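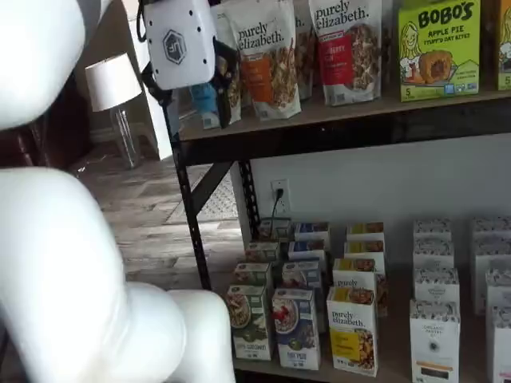
Arm at the top shelf, one finger up against the dark snack bag.

Lirnard shelf picking, grocery set
Last edited Oct 4, 2021

Hello! I'm Manaia Ormsby and this is the folder for our gripper comparison on the grocery shelves. Alper Ateş wrote the controller and I did nearly all of the driving, so blame me for the wobbly ones.

We tried 3 sets of fingers on the same white arm: the stock ones, the long Deser ones and a soft pair from Andham. There are 300 runs in all, and 295 of them have a full log. The other five lost their wrist camera stream halfway through, but I've left them in because the joint data is fine (look for "nocam" in the run name).

What's on the shelves: stand-up granola pouches and snack boxes up top, small cardboard boxes in rows underneath. Pouches are the fun bit! They sag, they lean on each other, and a finger that goes in a touch too far shoves the neighbour instead of gripping the one you wanted. Boxes are much kinder until you go for one at the back of a row, and then you're threading the wrist between the shelf post and everything in front.

My favourites so far are the Deser fingers for boxes and the Andham ones for pouches. The stock pair is all right at both and great at neither. Alper disagrees with me about the pouches, so do have a look at run 123 and tell us who's right.

Before you use it: the April runs were done with the old Lockyer controller, which closes the fingers more slowly, so please don't mix those timings with the later ones. Grip force is in newtons everywhere. A run can take up to 3 tries, and each try gets its own line in tries.csv.

Still to do: tidy the labels for the bottom shelf.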